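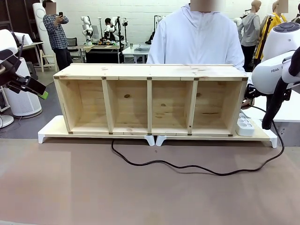

Section 3: Setting up the four-compartment shelf

Read this section through once before you start. It takes less time than undoing step 6, as Dirk Kettler in our returns department will tell you at length.

The Sustholm shelf comes assembled, with the corner brackets already fitted. Your part is to check it, stand it somewhere sensible and resist improving it.

Before you begin

The shelf is unfinished pine. Knots, streaks and brown spots are part of the wood and are not covered by the warranty, however strongly you feel about them. A dark line along the grain is usually just grain. Run a fingernail across it. If the nail catches, see "Cracks" below.

You will need:
A dry cloth
A small screwdriver
A flat surface longer than the shelf
A second person, or a good deal of patience

Checking and placing the shelf

1. Clear the surface and wipe it down. Crumbs under a shelf become permanent residents.

2. Lift the shelf by its two ends. Do not lift it by the dividers. They are there to keep your things apart and have no other ambitions.

3. Set it down with the compartments facing you. If you are using two low platforms, push them together end to end first, and check that both are the same height.

4. Look at the brackets along the front edges, top and bottom. There should be one wherever a side or divider meets a board. Tighten any loose screw by hand until it stops, then stop too.

5. Press lightly on each corner. If the shelf rocks, the surface is probably to blame. Slip a piece of card under the low corner and tell no one.

6. Leave the shelf empty for 20 minutes and check the screws again before filling it. Most people skip this step. Dirk has met most people.

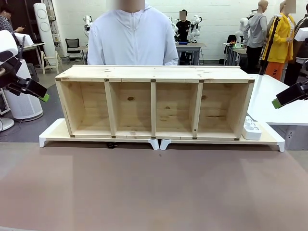
Fig. 3. Shelf in place, compartments to the front, power strip beside the right end.

Power strips and cables

Keep a power strip next to the shelf, never inside a compartment. Plugs need air and you need to be able to reach them. Let the cable lie slack – a tight cable will sooner or later take the strip with it.

CAUTION: Do not run a cable under a platform leg or between the shelf and the surface it stands on.

Cracks

If your fingernail catches, mark both ends of the line with a pencil and look again in a month. If the line has outgrown the marks, write to us and ask for Mareike Frerichs. Please do not fill it with glue first. She can tell.

NOTE: Oil or wax the wood if you like, but try it on the underside first. Section 4 covers finishes, including the ones we regret.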